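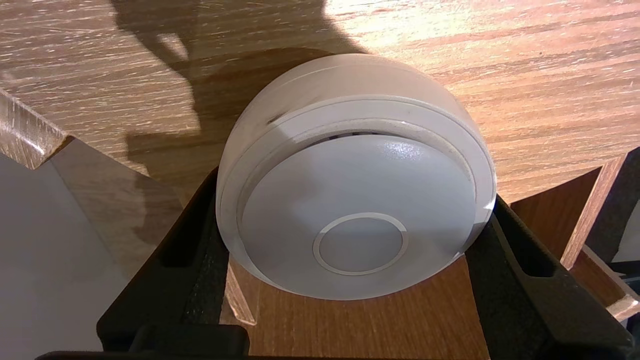

让每一间宿舍的报警器都能响起来
——访Clindari职工公寓设施安全主管普拉塞蒂约·维比索诺

Clindari职工公寓由Wijaya物业服务公司负责日常管理，共有居住房间683间，入住人员以园区各企业的单身职工和短期外派人员为主。自去年8月起，公寓对室内独立式感烟报警器开展了全面的清查、清洁和更换工作。为了解这项工作的组织情况与实际做法，本刊近日采访了公寓设施安全主管普拉塞蒂约·维比索诺（Prasetyo Wibisono）先生。采访在公寓底层的维修间进行，历时一个下午，现将主要内容整理如下。

维比索诺先生到公寓任职之前，长期从事楼宇弱电系统的维护。谈到清查工作的起因，他首先提到的是台账。

“接手的时候，台账上写的是每个房间都已安装，状态一栏全部填‘正常’。”他说，“我当时问了一个问题，这个‘正常’是谁、在什么时候、用什么办法确认的。当时的值班人员如实告诉我，是从上一年的表格里抄过来的。”

随后的抽查印证了他的担心。部分报警器按下测试按钮后没有声响，有的底座还在而主机已被取下，放在衣柜顶上或抽屉里。个别房间重新粉刷过，施工时套在报警器外面的塑料袋一直没有摘除。他把抽查结果写成书面报告提交公司，公司批准对全部房间逐一清查，并将其列为当年的重点工作。

维比索诺先生介绍，公寓使用的报警器分为两种来源。较早的一批购自Onance公司，后期增补和更换的则统一采用Plirnance公司的产品。两批产品的底座不能通用，这一点在采购时没有引起注意，给后来的维护带来了不少麻烦。“旧底座的卡扣方向和新底座相反，维修工凭手感去拧，容易把卡扣拧断。”他说，“所以我们规定，更换主机时必须连同底座一并更换，旧底座留下的螺孔用腻子补平，不允许新旧混装。”

在安装位置方面，他表示公寓原有的做法基本合理，问题集中在带简易厨房的房型。这类房间最初把报警器装在靠近灶台的顶棚上，住户炒菜时频繁误报，有人因此自行取下。清查期间，这类房间的报警器全部移到了居室一侧，避开了灶台上方和卫生间门口。卫生间门口的问题以往常被忽视，淋浴后开门，水汽涌出，同样可能引起误报。

“住户把报警器拆下来，我们当然要批评教育，也要按照住宿管理规定处理。但是同一个房型反复出现同样的情况，管理方就应当检查自己的安装方案。”维比索诺先生说，“移位以后，带厨房房型的误报明显减少，自行拆卸的情况也少了。”

谈及日常清洁，维比索诺先生讲得尤为细致。他认为，对于这类长期挂在顶棚上的设备，灰尘是最常见也最容易处理的问题。烟雾要经过外壳上的进气缝隙才能到达内部的探测部位，缝隙一旦被灰尘、油污或者蛛网堵住，报警就会延迟，严重时完全没有反应。细小的昆虫和浮尘进入内部，则会造成没有火情时的误报。

公寓现行的清洁步骤由他本人起草，经公司审核后印发。按照规定，维修工入室后先按测试按钮，确认鸣响，再将主机从底座上旋下。主机取下后不得直接放在地面或者住户的床铺上，应放在随身携带的干净托布上。清洁时使用软毛刷沿进气缝隙轻扫，再用小型吸尘器的毛刷头低档吸净。外壳表面用拧干的湿布擦拭，不得使用酒精、洗洁精和喷雾类清洁剂。擦拭完毕装回底座，再次按下测试按钮。

记者问及为何要在清洁前后各测试一次，他答道：“前一次是为了知道它原来好不好，后一次是为了知道我们有没有把它弄坏。只做后一次，台账上就看不出故障是什么时候发生的。以前有住户投诉，说维修工来过以后报警器就不响了，我们拿不出记录，只能道歉。现在两次测试分栏填写，住户当面签字，事情就清楚了。”

对于测试按钮的作用，他特别作了说明。按下按钮，检验的主要是电池、电路和蜂鸣部件，并不能完全代表报警器对真实烟雾的反应。为此，公寓另行购置了专用的检测用烟，由经过培训的维修工按楼层抽检。他反对用香烟或者点燃纸张的办法进行检查，认为这种做法既不安全，烟中的油性物质也会附着在内部，影响以后的灵敏度。

“过去有的老师傅习惯点一支烟举上去，觉得这样最直接。”维比索诺先生说，“我和他们谈过几次，后来把用这种办法检查过的主机拆开，请他们看里面的颜色。看过以后，大家就不再这样做了。”

电池管理是清查中工作量较大的一部分。Onance公司的旧型号使用可更换电池，住户遥控器、闹钟没电时，偶有借用报警器电池的现象，用后又往往忘记归还。公寓最初采取的办法是加贴封条，效果并不理想，封条受潮后自行脱落，无法判断是否有人动过。后来改为统一采购电池，在电池侧面用油性笔写上更换年月，入室检查时一看便知是不是原来的那一节。与此同时，前台常备普通电池，供住户按成本价购买。

“前台卖电池是一位楼层管理员提出来的。”他说，“公司一开始有顾虑，觉得公寓不应当经营商品。我们解释说，这不以营利为目的，账目单独登记，每月公示。批准以后，被借走的电池确实少了很多。”

低电量提示音的处理同样列入了规定。报警器电量不足时会间隔发出短促的鸣音，夜间尤其明显，不少住户不了解其含义，误以为设备损坏，或者干脆用枕头、衣物包起来。公寓在入住须知中增加了相应说明，并要求值班室接到此类报修后，无论白天夜间，均须在2小时以内到场处理。维比索诺先生承认，夜间到场的规定在执行之初遇到了一些阻力，值班人员认为换电池可以等到天亮。

“从设备角度讲，电量提示以后还能工作一段时间，等到早晨未必出问题。”他说，“但是从住户角度讲，它响一夜，他就会把它拆下来，拆下来以后再装回去的可能性很小。我们权衡以后，还是坚持夜间到场，同时调整了夜班的补贴标准。”

在谈到旧设备的更换标准时，维比索诺先生强调，外观不能作为判断依据。有的主机外壳洁白完整，内部已经老化；也有的外壳边缘有划痕或者发灰，测试各项均正常，可以继续使用。公寓以生产日期和检测结果为准，超过厂家标注使用期限的一律更换，期限以内但检测不合格的送回厂家或者作报废处理。生产日期一般标在主机背面，安装后从下方看不到，过去的台账因此大量缺失这一项。清查期间，维修组将主机逐个取下登记，工作进度一度因此放慢。

“有同事提议，按采购合同的日期统一填写，可以省去很多时间。我没有同意。”他说，“合同日期和生产日期之间有时相差很久，库房里放过的、从别的楼调过来的，情况都不一样。台账如果从第一栏开始就是推算出来的，后面的更换计划也就没有依据。”

据介绍，全部房间的清查、登记和首轮更换前后用时18周，期间入室检查、复查及补查合计近3000人次。部分住户因轮班作息白天需要休息，维修组为此在每个楼层设置了预约表，由住户自行填写方便入室的时间。长期出差的住户，由本人书面授权后，在楼层管理员陪同下入室。维比索诺先生表示，预约制度增加了排班的难度，但减少了争执，公司已决定今后的例行检查继续沿用。

采访过程中，恰有维修工返回领取物料。维修间内靠墙设有货架，待装主机、待检主机和报废主机分层存放，各层均贴有标签，领用和退回都要在簿册上登记。维比索诺先生介绍，分层存放的要求源于一次差错。清查初期，一只已经判定报废的主机被误当作合格品装回了房间，复查时才发现。此后，报废主机在登记当日即用记号笔在正面画叉，并取出电池单独存放。

“白色的外壳看上去都差不多，放在一起很难分清。”他说，“画叉的办法很简单，也不美观，但任何人拿到手里都知道不能再用。”

关于报废主机的去向，他说明，公寓不将其作为普通垃圾处理，攒到一定数量后交由有资质的单位回收，交接单存档备查。旧电池同样单独收集，两极用绝缘胶带包好，放入加盖的收集箱。

住户的宣传教育也是本次采访的一项重要内容。维比索诺先生认为，宣传材料宜短不宜长，宜具体不宜笼统。公寓原先使用的宣传册篇幅较长，内容涵盖用电、燃气、疏散等多个方面，住户领取后很少翻阅。新版材料改为单页，贴在房门内侧，只写明报警器鸣响时应当怎样做，间隔短鸣代表什么，以及值班室的电话。考虑到入住人员来自不同地区，单页采用中文、英文和印尼文印制，印尼文部分由他本人校对。

此外，每批新职工入住时，楼层管理员都会在公共活动室当场按响一只报警器，让大家熟悉声音。他解释说，许多人从来没有听过这种声音，夜间突然响起时，第一反应是寻找手机或者闹钟，耽误了时间。现场听过以后，多数人能够立即分辨。他还要求管理员在演示前提醒在场人员，避免有人受到惊吓，并在演示后请每位新职工亲手按一次测试按钮。

“有的人个子不高，够不到顶棚，我们告诉他可以用扫帚柄的末端轻轻顶一下按钮，不要站到带轮子的椅子上去。”他补充说，“曾经有住户站在转椅上按按钮，摔下来扭伤了脚。这件事以后，我们把这句话加进了单页。”

记者注意到，公寓没有采用联网式的报警系统。对此，维比索诺先生表示，公共走廊和楼梯间的火灾探测设施由消防控制室统一监控，与室内独立式报警器属于不同的系统，不能互相替代。室内部分是否升级为联网型，公司曾组织过讨论，主要的顾虑在于老楼的墙体对无线信号影响较大，试装的几个房间出现过掉线情况。目前的意见是先把现有设备维护好，待楼体改造时再一并考虑。

“联网以后，值班室可以第一时间知道哪个房间报警，这个好处很明显，我个人是支持的。”他说，“但是掉线的设备在屏幕上显示为离线，值班人员如果天天看到离线，慢慢就不当一回事了。技术条件没有成熟之前，我更愿意让维修工每次都走进房间，用手按一下。”

在人员培训方面，公寓对维修工和楼层管理员分别提出了要求。维修工须掌握拆装、清洁、检测和登记的全部流程，考核合格后方可单独入室作业；楼层管理员不承担拆装工作，但要能够辨别鸣响类型，能够在巡查时发现被遮挡、被移位或者缺失的报警器。考核采用实际操作的形式，由维比索诺先生现场评定。他提到，在考核中失分最多的环节是登记，有人操作熟练，却习惯做完一层楼再凭记忆补填表格。按照规定，凡出现补填，该楼层的检查记录作废，须重新入室。

对于下一阶段的安排，维比索诺先生介绍，公寓将在今年雨季结束后对带厨房房型再做一次集中清洁，并完成剩余旧底座的更换。同时，Wijaya公司计划将Clindari公寓的台账格式和清洁规程推广到其管理的其他园区，他已应邀参与统一规程的编写。编写中遇到的主要问题是各园区采购的产品型号不一，部分条款需要分别说明，目前初稿尚在征求意见。

采访结束前，维比索诺先生又谈到了检查签字的问题。他说，近期有住户反映每次都要签字过于繁琐，希望改为手机确认，公司正在研究。在新的办法确定之前，纸质签字仍须照常执行，签字页由各楼层按月装订，交设施安全办公室保存。

（本文根据采访录音整理，已经受访者本人审阅。整理日期：2024-04-08）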